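Tendimberg craft room gets its long table back

11 Dec 2023 — Great news for anyone who sews, folds or glues: the craft room at Tendimberg is open again after 2 months, and the big dark table is finally back in use!

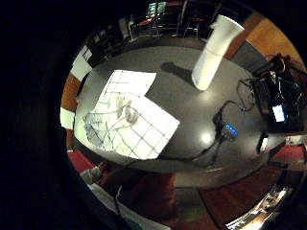 Pendo Shemweta, who runs the evening group, has 80 people signed up already and would love more. Bring your own scissors if you can.

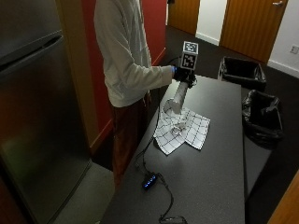
Checked cloth and grid paper are free to use while they last.

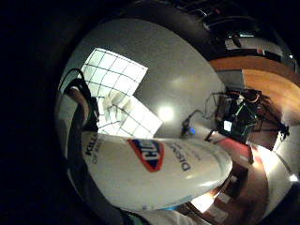 Cleanup is shared, and it's quick. Grab the white canister of disinfecting wipes and go over your spot before you leave — the next group starts at 3.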